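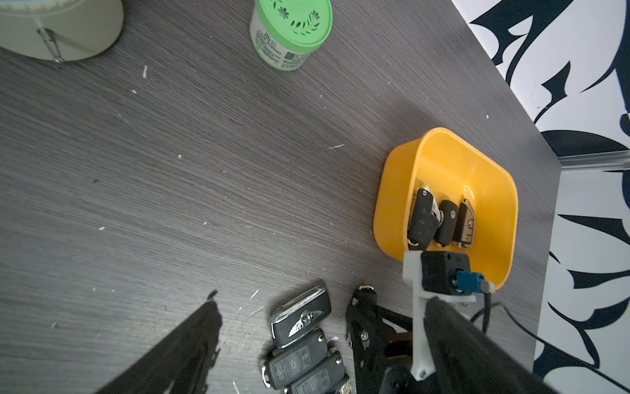 Key and Entrance Table Person (part-time, mornings)
Mallet Shared Workshops, Kasbridge

We are looking for someone to look after our front table. If you think a table can look after itself, you have never shared one with 44 tenants.

Mallet is a building full of people who make things and then can't find their car. They come in, empty their pockets onto the nearest flat surface and go upstairs. By ten o'clock the table has keys, pens, lids without jars, jars without lids, and somebody's lunch. By noon the loading bay is blocked and we are walking floor to floor holding up a key fob like an auctioneer.

Our system so far is a yellow plastic bowl. Car keys go in the bowl. It is a good bowl, bright enough to spot from the stairs, and it works very well for the people who use it. We would like you to handle everyone else.

What you'd be doing

Opening the front door at 7:30 and wiping down the table, which is dark gray and shows every crumb.
Taking car keys from tenants who park in the bay, tagging them, and putting them in the bowl. A black fob with no tag looks a lot like the next black fob.
Moving cars when the Drarnen delivery truck needs the bay. You will drive some nice cars nine feet at a time.
Returning jars, tins and other pocket-sized property to its owners, or to the shelf by the radiator if they deny everything.
Keeping the key log. It is a paper notebook. We tried an app for most of August and don't want to talk about it.
Signing for packages and telling people, in person, that they have arrived.

What we need from you

A clean driver's license, and the ability to drive a stick shift without narrating it.
Readable handwriting. The tags are small.
A decent memory for faces, or a willingness to ask the same sculptor for her name until it sticks.
Enough backbone to tell a tenant of ten years that his keys go in the bowl too.

Experience at a hotel desk, coat check or parking garage is nice to have. So is raising teenagers.

Hours and pay

Mornings, 7:30 to 12:30, weekdays. The pay is $600 a week before taxes, with 2 weeks of paid vacation in your first year. Parking is included, and yes, your keys go in the bowl. Coffee is free. The good mugs are not yours, and you'll be told which ones they are.

The entrance is at street level and there is a chair. It was made by a tenant and is better looking than it is comfortable, so bring a cushion.

How to apply

The job starts in January. Send us a short letter, one page at most, at the Mallet office, Sullia Street entrance, Kasbridge, or drop it off by hand any morning. Tell us where you've worked and about one thing you have lost and how you found it. No résumé template, please, and no headshot. Applications close January 1, 2026. We read everything and will write back either way, though if your letter gets left on the front table, allow a few extra days.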